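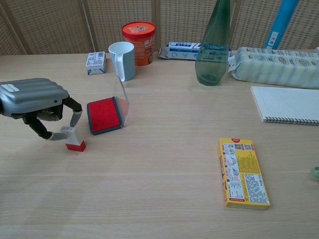

Red ink, small stamp: the Culla stamping table

Posted 12/12/2023

Welcome to the stamping page! Culla is my little mail-art project, run out of Nornmont, and if you've ever had an envelope from me with a slightly crooked red mark in the corner, you already know most of what there is to know about it. I make small paper things - bookmarks, gift tags, folded cards, the odd tiny booklet - and I post them to people who sign up. Everything gets stamped by hand, and that's the bit I get asked about more than anything else, so the gallery starts with it.

At the table

Stamp and pad, side by side. The stamp has a white handle and a red base, and it's a little rectangular thing, small enough to pinch. The pad is the bright red one with the clear lid that flips up. I've tried navy and a very sad brown, and I keep coming back to red. It looks cheerful on kraft paper and it looks cheerful on white, and I can't say that for the brown.

The usual table company: a pale grey-blue mug, a spiral notebook with lined pages, that tall green bottle, a yellow box, the orange tub with the red lid. I do love the colour of that tub! I always mean to clear everything off before I start stamping and then I clear off exactly enough room for one envelope and get going.

On the pad

I tap, I don't press. A couple of light taps across the pad will cover the face of the stamp nicely, and if you lean on it the ink creeps up the sides and you get a fuzzy border around the whole mark (some people like this, and on the gift tags I sort of do too). Turn the stamp over and have a look before it goes anywhere near paper. If one corner is pale, tap that corner again.

Close the lid when you stop for lunch. I left mine open overnight in September and it was as dull as an old brick by morning. A few drops of re-inking fluid brought it back, but I had red thumbs for the rest of the week.

On the paper

My first big run was 2000 envelopes, and I bought the glossy kind as they were on special at Michailidis, the paper shop near the station. Never again. The ink sat on top and smudged if you so much as looked at it, and I had them laid out over the bed, the couch and the ironing board for two days. Plain uncoated envelopes are what you want, the slightly rough sort. They drink the ink in and you can stack them after a few minutes.

For cards I put a folded tea towel underneath. A hard tabletop shows up every tiny wobble in your hand, and a bit of give evens out the print. Too much give and the edges of the block start printing as well, so one tea towel, folded once.

On crooked ones

I get a lot of these. Out of the last 700 bookmarks there were 53 I put aside for being properly wonky: upside down, half off the edge, or stamped twice with a ghost behind the first one. They don't go in the bin! They go in a shoebox, and whoever orders a lucky dip gets a handful of them. One lady at the Rorkemgate market went through the whole shoebox looking for ghosts and took every one she could find, so now I tuck a few extra in whenever I see them coming.

Cleaning up

Stamp on scrap paper until the mark fades right out, then wipe the face with a damp cloth and leave it to dry face up. I used to scrub mine with a toothbrush and I think that's what wore down the fine lines on my very first stamp. It's retired now and lives on the windowsill.

If you'd like something stamped

Sign-ups for the next Culla mailing are open, and I'll be back at Rorkemgate with the shoebox, the pad and a pile of blank tags for anyone who fancies a go. Kids welcome, but please don't send them in their good white shirts - the red does not come out. If you can't make it, send me a stamped, addressed envelope care of Michailidis and I'll pop a bookmark in it. Tell me if you want a straight one or a wonky one.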